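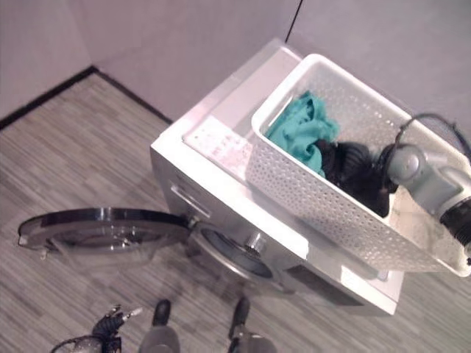
有读者来信提出，本博客前一篇文章把“请确保”一律列为应删词语，处理失之过严。来信认为，安全类条款中的“请确保”提示使用者负有确认义务，如果一并删去，语句虽然简短，责任却不明确。来信并附有改写前后的对照，以及来信人家中一台热水器说明书的摘录。

此项意见大部分应予采纳。本人在前文中所举各例均取自操作步骤部分，未涉及安全须知部分，结论却写成了对全书适用，属于表述不周。现就家用电器中文说明书的文字问题重新整理如下，前文不作删改，仅在文末加注指向本篇。

一、写作缘起

本人从事说明书译校工作多年，所经手的主要是厨房和洗涤类器具的使用说明。今年七月迁入新居，整理旧物时翻出历年留存的说明书13册，其中有工作样本，也有随购买家用器具所得。集中阅读之后，感到中文说明书在最近若干年间变化甚大：纸张变小，字号变小，图示增多，正文减少，部分内容移至网页。文字本身的毛病则大体如旧。

同期，本人的术语表积累至653条。术语表原为个人工作之用，格式并不统一，早年条目只有中英对照，后来的条目才逐渐加上出处、搭配和不宜使用的译法。整理术语表的过程，也是重新检查自己过去判断的过程。有些条目当时写得十分肯定，今天看来理由不足，已改为“两可”。

本文所论以单册纸质说明书为主，网页帮助文档的情况不同，另行处理。

二、关于“请确保”“请务必”“请注意”

来信所提问题的实质，在于同一个词语在不同部分承担的作用不同。操作步骤中写“请确保将电源插头插入插座”，使用者需要做的只有一件事，即插上插头，“请确保”三字并未增加任何内容，改为“将插头插入插座”即可。安全须知中写“使用前请确保进水阀门已经打开”，使用者需要做的是检查一个既有状态，此时“确保”含有先查看、如不符合再处理的意思，直接删去会使句子变成对状态的陈述，读起来像是厂家已经代为打开了阀门。

据此，本人将前文的处理意见修订如下。

凡“请确保”之后为动作的，删去“请确保”，以动词起句。

凡“请确保”之后为状态的，改为“检查”或“确认”，并写明不符合时应当如何处理。例如“确认进水阀门已打开。如未打开，逆时针旋转至不能再转动”。

“请务必”只用于后果严重而使用者又容易疏忽的事项，全书出现次数应当受到控制。本人见过一册40页的说明书，几乎每页都有“请务必”，有的一页之内连用数次，其中包括“请务必妥善保管本说明书”和“请务必拔下电源插头后再进行清洁”。两者轻重悬殊而措辞完全相同，读者自然无从分辨。

“请注意”作为独立标题使用时并无不妥，写入句中则多数可以省去。

三、关于量词与用量

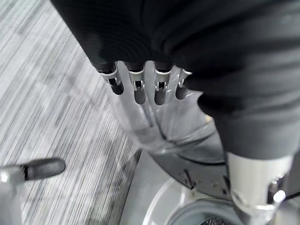
图二　透明塑料杯

说明书中的用量单位，是中文译校中最容易引起误解的部分之一。外文原稿中的“一杯”，有时指固定容积的计量单位，有时指随机附送的量杯，有时只是泛指。译成中文以后，三种意思都成为“一杯”，而中文读者家中的杯子大小不一，以手边的茶杯、水杯代替者不在少数。

本人主张，凡用量影响使用效果或者安全的，一律写明毫升或者克数；凡附送量杯的，称“随附量杯”，并说明以哪一条刻度线为准；凡用量并无严格要求的，写“适量”之外还应给出一个判断标准，例如“加入清水，水面没过滤网”。单独一个“适量”，等于把问题退回给读者。

“一盖”“一勺”“一格”也有同样的问题。洗涤剂类产品习惯以瓶盖为计量工具，瓶盖内壁常有两道以上的刻线，而说明文字只写“一盖”。读者究竟应当倒至最上一道，还是倒至盖口，无从得知。Zasotis 的一册旧版中文说明曾经在此处加了一幅小图，在瓶盖剖面上标出应当到达的刻线，图旁不写任何文字。本人以为处理得当，已将其列入个人参考样本。该册后来再版时小图被取消，原因不详，颇为可惜。

另有一类问题出在比例。原稿写“一份洗涤剂，四份水”，译稿写成“按1:4稀释”，意思并无差错，但不少中老年读者对冒号形式的比例并不熟悉，误以为是钟点或者编号。家母即曾就此询问本人。此后凡面向一般家庭的稿件，本人都把比例还原为文字，写作“洗涤剂一份，清水四份”。篇幅略有增加，编辑偶有异议，一般经过说明之后可以接受。

四、关于温度

温度的写法看似简单，实际上涉及表述的对象。以40度为例，“40℃水洗”可以理解为进水温度为40℃，可以理解为洗涤过程中水温保持在40℃，也可以理解为最高不得超过40℃。衣物标签上的温度通常表示上限，面板上的温度则表示所选择的程序设定，二者数值相同，含义有别。说明书如果在同一页中同时谈到标签和面板，而又不加区分，读者便会认为两者是同一回事。

建议的写法是：谈标签时用“不超过”，谈程序时用“选择”，谈实际水温时用“达到”。三个动词分工明确以后，即使不另作解释，读者也能大致领会。术语表中与温度有关的条目均已按此修订。

与此相关的还有“冷水”一词。有的说明书以“冷水”指不加热的自来水，有的以“冷水”指某一固定温度。北方冬季的自来水与南方夏季的自来水相差很大，以“冷水”统称，难免引起疑问。“不加热”三字较为可靠，只是面板上往往容纳不下，最后仍然印成一个“冷”字。本人对此没有更好的办法，只能要求说明书正文加以补充。

五、关于部件名称

部件名称前后不一致，是历年校对记录中出现频率最高的一类差错。同一个部件，在部件图中称“洗涤剂盒”，在操作步骤中称“投放盒”，到了清洁保养一节又成为“抽屉”，至故障排除表中则写作“分配器”。译者未必不知道四者同指一物，往往是一册说明书分由数人翻译，合稿时又无人统一。读者没有义务进行这种推断。 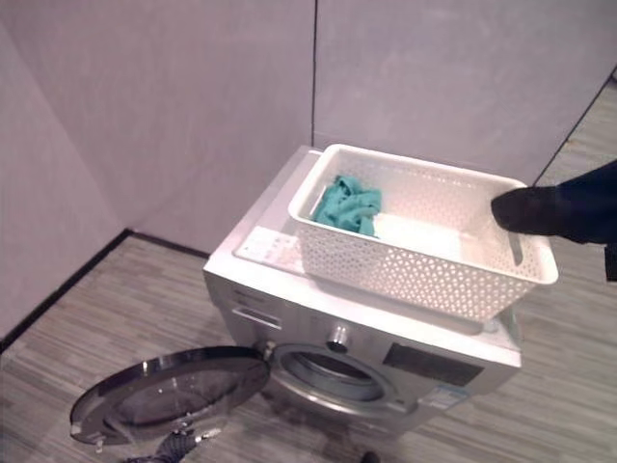

统一名称的工作应当在动笔之前完成。通行的做法是先译部件图，部件图定稿后作为全书的依据，其他各章译者不得自行另拟名称。Nordin 的译稿流程中有一张单页的“定名表”，列明每一部件的正式名称、允许使用的简称以及禁用的别称，三栏并列，一目了然。本人参与过其中一册的校对，全册没有出现一处名称冲突，这在本人经手的稿件中并不多见。

定名本身也有可以讨论之处。有些名称准确而生僻，例如“门封圈”，一般读者初见时并不知道所指何物，若写作“门口的橡胶圈”，虽然啰嗦，却不需要查图。本人目前的做法是首次出现时两者并用，写作“门封圈（门口的橡胶圈）”，此后只用前者。如果相隔较远，例如首次出现在开头，再次出现已到书末的保养章节，则应当重新并用一次。说明书很少有人从头读到尾，多数读者是在需要时翻到某一页，前文所下的定义对他们并不存在。

按键和旋钮的名称另有一条规则，即面板上印的是什么，说明书中就写什么，一字不改。面板印“启动／暂停”，正文不得写作“开始键”。面板文字即使存在不妥，也应由面板设计一方修改，说明书不能自行纠正。本人早年曾经违反此条，把面板上一个不通顺的词改得通顺，结果读者来电询问该键位于何处，教训至今记得。

六、关于语气

中文说明书的语气历来有两种倾向。一种过于客气，“敬请”“烦请”“感谢您的惠顾”遍布全书；一种过于严厉，“严禁”“不得”“后果自负”连续出现。两种倾向有时并存于同一册之内，首页客气，次页严厉，读来如同出自两个机关。

本人认为，说明书以不带感情的平叙为宜。禁止事项用“不要”已经足够，“严禁”留给可能造成人身伤害的情形。“后果自负”一语应当取消，其中并无任何可供读者采取的行动，而且容易招致反感。责任范围如需写明，应放入保修条款，以完整语句写出。

“您”与“你”的问题时常被问及。Morketti 的中文稿件全部用“您”，Nordin 的稿件基本不出现第二人称。本人倾向于后者。汉语祈使句本来就不需要主语，“打开机门，放入衣物”较之“您可以打开机门，然后放入您的衣物”，少去一半字数而意思完整。只有在需要区分使用者与维修人员时，才有必要写出主语，此时用“使用者”和“维修人员”，比用“您”更为清楚。

七、关于故障排除表

故障排除表是说明书中实际使用率较高的部分，编排质量却往往居于末位。常见的体例是三栏，依次为“现象”“原因”“处理方法”。问题多出在第一栏。编写者熟悉机器，习惯以机器的角度描述现象，例如“排水系统异常”；读者所见则是“水没有排走”。读者拿着后一句话到表中查找，自然查不到。

第一栏应当使用读者的语言，写读者看到、听到、闻到的情形，不写推断。第二栏可以写推断，但应按照可能性的大小和检查的难易排列，把不需要工具即可检查的项目列在前面。第三栏写动作，每一动作单独成句。若处理方法为“请联系售后服务”，应当同时写明联系之前可以先记录哪些信息，例如机身上的型号、显示屏上的代码。

故障代码表与故障排除表宜合并。两表分列时，读者需要先在代码表中查到名称，再凭名称到另一表中查找方法，来回翻阅，极易出错。本人留存的旧说明书中，有一册两表之间相隔一整章，且代码表中的名称在排除表中并未出现。该册封底印有“内容如有变更，恕不另行通知”，本人至今未能确定变更是否就是上述缺漏的原因。
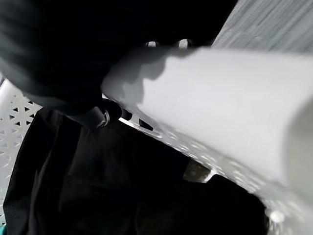 砚边

以上各节写成之后，曾搁置数周，现补充两点。

其一，关于旧说明书的保存。本人居住于 Skomelthorpe 期间，当地一家旧书店设有专架，收售各类器具的旧说明书，定价低廉，购买者多为需要查找零件型号的住户。店中说明书按器具种类排列，同类之中再按开本大小排列，厂家名称反而不作依据。起初以为杂乱，后来理解到前来查找的人往往已经不记得厂家，只记得册子的大小和封面颜色。这种排列方式对于编写索引不无启发。说明书书末的索引一般只收正式名称，如果能够适当收入读者可能使用的俗称，并指向正式名称所在的页码，查找会方便得多。本人已在两份稿件中试行，其中一份因版面不足而被删去，另一份得以保留。

家庭保存说明书，建议不要连同包装材料一并装箱。迁居时本人即因此多花费了整整一个下午。较为稳妥的办法是按房间分袋，厨房一袋，卫生间一袋，购买凭证夹在对应说明书的封底之内。热敏纸凭证日久褪色，应当另行复印，复印件上注明购买地点。电子版说明书可以作为补充，但网页地址变更频繁，应当下载保存，文件名写明器具种类和型号，不要沿用下载时自动生成的一串字符。

其二，关于术语表是否公开。陆续有读者询问能否提供全表。术语表中部分条目来自工作稿件，依照约定不便外传；其余条目为个人积累，可以公开，但须经过清理。目前已清理至部件名称一类，用量与温度两类尚待核对，故障描述一类问题最多，早年所拟的译名有不少应当废止，却又在已经出版的说明书中使用多年，贸然改动会造成新旧不一。对于此类条目，拟保留旧名，加注“沿用”，另列建议名称，由使用者自行取舍。

清理完成的部分将以纯文本格式陆续发布，不设下载登记。引用时注明来自本博客即可，不必另行征得同意。发现差错的，请于留言中写明条目名称、认为不妥之处以及所依据的材料，仅写“此条有误”的留言不便处理。

另，前文所附“应删词语”一表，自本篇发布之日起以本篇第二节的意见为准。表中“请确保”一项加注“限操作步骤”，“请务必”一项加注“酌留”，其余各项维持不变。“进行”一词亦有读者要求从表中移出，理由是“进行清洁”已成固定说法。本人查阅手边各册，认为“清洁”二字单独使用并无困难，此项暂不调整。

2026年10月13日

相关文章：应删词语表（初稿）；再谈“适量”；面板文字与正文文字的一致

分类：译校笔记

留言经审核后显示，回复时间不定。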